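Clearing the table before June

I've been putting off the dining table for most of the spring. It turned into the place where everything lands, and by the time we got back from Talavcombe there was no room left to eat at it. We had dinner on the couch for a while, which got old.

So I gave it an evening. The mail went first. Then the chargers, a bag of batteries and a receipt from a hardware store in Bragança for something I no longer own. I wiped down the wood, let it dry, and put on the calligraphy tablecloth. I paid 31 dollars for it and had used it twice — mostly because I worry about soup.

After that I started on the dishes. I want fewer of them out, and I want the everyday ones where I can reach them. The heavy serving pieces are going down to the storage unit in Poklow, and the blue bowls are staying. They're plastic and they stack badly, but we use them all the time.
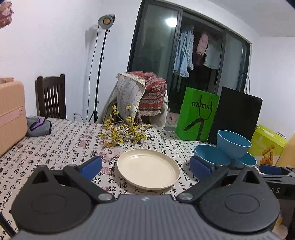 Cream plate, blue bowls, and the wintersweet on the cloth.

The suitcase and the shopping bags still need a home. So does the woven blanket on the chair, which I like where it is but keep having to move when people come over. I'd also like a shelf for that back wall, a narrow one, and I need to measure before I order anything. The lamp stays put.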